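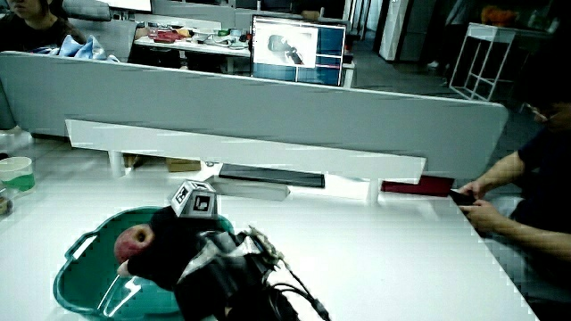 Why collect demonstrations with a gripper held in the hand when there is a perfectly good robot arm to drive about?

Mostly for the speed. A person holding a gripper moves at something like the pace of a person, and a person driving an arm by remote control moves at the pace of somebody parking a borrowed van. The rest of this handout is about what you pay for that speed, and how to tell whether it was worth paying.

Handout 2: Learning from hand-held demonstrations
Brennan Teaching Lab, course notes
Last updated: June
Filed under: Robot learning / Methods / Lecture handouts

1. What the method is

You take the end of the robot and leave the robot behind. The operator picks things up with a gripper, and we record where the gripper was and how far open its fingers were at each moment. Later a policy is trained to produce the same motions, and a real arm is asked to carry them out. It usually has views of its own on the matter.

The case we'll keep coming back to is the fruit task, which is exactly as glamorous as it sounds. Take an apple, move it over a basin, let go. Children manage it before they can talk. Treat this as a warning about the field and carry on.

2. Knowing where the gripper is

A recording of the hand's motion is only as good as our idea of where the hand was. The cube on top of the gripper has black marker patterns printed on its faces. A fixed camera finds the corners of a marker, and because the size of the marker is known, the position and tilt of the cube can be worked out from a single picture. From the cube to the fingertips is a fixed step, measured once and then, in theory, never disturbed.

Why a cube and not one flat marker? A flat marker seen nearly edge-on is a thin grey line with opinions. With a cube there is usually another face turned more kindly towards the camera, and when more than one face is visible the estimates can be combined. Tilt is the weak point. Position tends to be decent, but a small error in tilt at the cube becomes a larger error in position at the fingertips, and the longer the step between them the worse it gets. Draw the triangle for yourself before the Sunday deadline. It takes a minute and saves a good deal of arguing.

Things that spoil the track:
- a hand or sleeve drifting across the marker
- glare, from the table or from the marker itself
- fast wrist turns, which blur the corners
- knocking the cube and telling no one

The last of these is the expensive one. Blur loses you a few moments of data. A knocked cube gives you beautifully smooth data that is wrong all the way through.

3. Our small result

We use two sets of demonstrations of the fruit task. The Jaltetti set was driven through the arm. The Brotstead set was made with the hand-held gripper. Each produced its own policy, with the same network and the same training settings, and both policies were then tried on the same arm.

The Jaltetti policy was trained on 25 demonstrations and the Brotstead policy on 51. You will notice that these are different numbers. The two sets took the same amount of operator time, and that is the comparison we care about here. If you would sooner compare equal counts, throw away part of the larger set and train again - a fair thing to do, and it answers a different question. Say which one you are answering. A surprising share of published disagreement would clear up if people did.

What we saw was a split. The hand-held policy was better at getting to the apple, and it coped better when the apple started somewhere awkward. The driven policy was better at the release. Our best guess is that the hand-held operators let go in a hurry, often while still moving, and the arm copied the hurry without having the wrist for it. This is a guess. We have not tested it, and you should not write it down in the exam as if we had.

4. The gap between hand and arm

An operator's arm and the robot's arm can reach different places, and at different speeds. A hand-held path may be perfectly sensible and still ask the robot to put its elbow through the table. So before training, every recorded path is run through Stomby, our checking script, which asks two questions: can the arm reach each point, and can it get from one to the next in the time given? Paths that fail on reach are dropped. Paths that fail on time are slowed down.

Slowing down is not free. Stretch a path and you have changed the task a little, especially where things swing, roll or fall. An apple over a basin forgives nearly anything. A full cup does not, and there is a reason we started with the apple.

Dropping is not free either. The paths that fail on reach tend to come from the same corners of the table, so the surviving set thins out precisely where the robot will later struggle. Always plot the starting positions before and after the check. If the second plot has a hole in it, so does your policy.

5. To do before the seminar

Work out the fingertip error caused by a small tilt error at the cube, for a short step and for a long one. A sketch and a line of working will do.

Then write half a page on how you would test the guess in section 3 using the existing recordings only. Asking for more data is not an answer, though we sympathise.

Bring the plots on paper. The projector has been unwell.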